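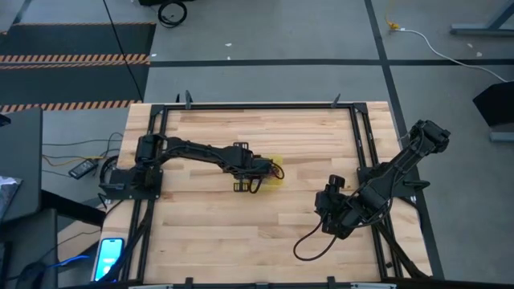 Shirley Inskip writes the part of a robot control program that decides who goes first. She joined Pilance three years ago from a company that made scheduling software for printers, and she now looks after Vuvirier, the motion planner that the firm uses on its two-armed benches in Bickerstaff. On the bench the arms are mounted facing each other across a striped wooden top, and a good deal of her work comes down to the patch in the middle that both of them can reach. With the left arm stretched out over a translucent yellow object and the right one folded back over its own base, elbow out past the edge of the table, she has what she calls the ordinary case. "One is working and one is keeping out of the way. Most of my code is about the second one."

We spoke on 18/05/2024, in the room next to the benches, with the door open so that she could hear if anything stopped.

I asked first why keeping out of the way should be hard. A person would simply move back. Inskip said that the first version of Vuvirier did exactly that. Each arm had a single parked position, and whichever arm was not needed went to it. "It was safe and it was terribly slow. You would pick something up, and then wait for the other arm to come all the way back from its parking place before you could hand over. We timed a simple handover at 15 seconds. A child would have wandered off."

The current version has no fixed parking place. The idle arm is treated as a job like any other, with a goal that reads, in effect, stay clear but stay close. The planner looks at where the busy arm is expected to go over the next two seconds and finds a folded shape for the idle one that does not touch any of it. The same handover now takes four seconds. She is careful to say that this is on her bench, with her objects, and that a customer's table may well be different.

"The elbow is what catches people out," she said. "Everybody watches the gripper. They write a program that keeps the two grippers apart and they think they've finished. Then you fold an arm up tight and the elbow swings out over the floor, and if there's a shelf there, or somebody's chair, you've hit it."

Vuvirier's answer is to keep a model of the space outside the table as well as on it. Liam Parsons, who wrote the model, began with the obvious things, the top and the rails and the brackets along the edges. He then added clamps, whose handles stick up further than people remember. The file for one bench has 123 separate shapes in it. Inskip would like fewer. Every shape has to be checked against every moving link, and the checks are where the time goes.

Cables are a different problem, and on this subject she became noticeably less cheerful. A cable is not in any one place. It hangs in a loop when the arm is folded and pulls up when the arm reaches out, and the loop can be wide enough to lie across the part of the table where the other arm wants to work. The planner doesn't simulate it. "We tried. Jae-in spent most of a winter on a proper rope model and it was lovely to look at, but it couldn't keep up." What they have now is cruder. Each link carries an invisible sleeve, and the sleeve gets fatter as the arm folds, to allow for the droop. The fattening is a table of numbers, measured with a ruler.

"With a ruler?" I asked.

"A steel one. It's a good ruler."

Jae-in Geum, when I put this to him later by email, agreed that the sleeve was the better choice and said he still had the rope model on his own machine. He thinks it could be used overnight to check the sleeve numbers, so that they come from something other than Inskip's patience. She has said yes in principle. It is on the list for October.

We moved on to perception, which at Pilance is a separate program called Wultden. It takes the camera pictures and reports which objects are on the table and how sure it is about each. Inskip doesn't work on it but has to live with what it tells her. See-through plastic is a known weak point. The grain of the wood shows through it, and the edges come and go as the light changes. When a gripper comes down over an object, half the outline disappears as well.

"For a long time Wultden would report that the object had gone," she said. "You'd be a finger's width above it, about to close, and the message would arrive: nothing there. So the planner cancelled and lifted off, and then the object came back, and down we went again. Jordan called it curtseying."

That was Jordan Crabtree, who maintains Wultden. (There is another Jordan at Pilance, Jordan Fairclough, who runs the build system. In meetings they go by surname.) Crabtree's fix was to have the program ask the planner where the arms are before deciding that anything has vanished. If a gripper is between the camera and the last known position, the object is marked as covered and keeps its place. Only when the view is clear again is it allowed to be missing.

It sounds a small change. Inskip said it took longer than anything else they did last year, because until then the two programs had talked in one direction only. Perception told planning, and planning never answered. Opening the road the other way meant that each could now be waiting for the other, and for several weeks they often were. Fairclough wrote a tool that records every message between them with a time against it, and they read the logs in the afternoons, on paper, with pens. "He found 745 places in one morning's log where somebody had waited for no reason. After that we stopped arguing about whose fault it was. It was a long list and we split it."

I wondered how she tests changes without breaking anything. There is a simulator, and every change goes through it before it gets near a bench. Then it runs on the real arms at a quarter of the normal speed, with a person beside the stop button, through a set of 12 short tasks which has hardly changed since she arrived. Some are dull on purpose. One has the left arm pick up an object and put it back down where it was, while the right arm has nothing to do at all. She likes that one. If the right arm moves more than it needs to, something in the planner is wrong, and it shows up there before it shows up anywhere else.

She doesn't trust the simulator on timing. In simulation a message arrives when it is sent. On the bench it goes down a wire, through a driver, and may sit behind something else. "I've had changes that passed every simulated run and then, on the table, both arms politely stopped in the middle and each waited for the other. Nothing crashed. No error. They just stood there." The rule now is that if both arms have been waiting for more than half a second, the one holding something goes first. If neither is holding anything, the left one does. I asked why the left. "I wrote it on the left-hand side of the whiteboard."

People often ask her, she said, whether all this could be learned from examples, and she doesn't take against the idea. Pilance already uses a learned model to choose how to grip things, and she thinks it does that better than anything she could write by hand. What she wants to keep written down is the layer beneath, the part that refuses. Whatever proposes a movement, whether it is a person with a joystick or a model or her own planner, the same check runs on it, and the check is short enough to read in one sitting. She has asked new starters to read it in their first week and to tell her what they don't follow. Two of its comments and one of its variable names have been changed as a result.

Her next piece of work is moving the robot to a different bench without a day of measuring. At present someone has to type in the position of each arm's base, and a small mistake there throws off everything in the middle of the table, where the arms meet. She wants the arms to find each other: touch the grippers together at several points, and let the software work out the rest. A rough version runs already. It is slow, and it goes wrong if the table is knocked partway through.

Before I left she went back to the bench to start another round of the short tasks, and I asked which arm she thought of as hers. She said neither, but that she tends to stand on the right.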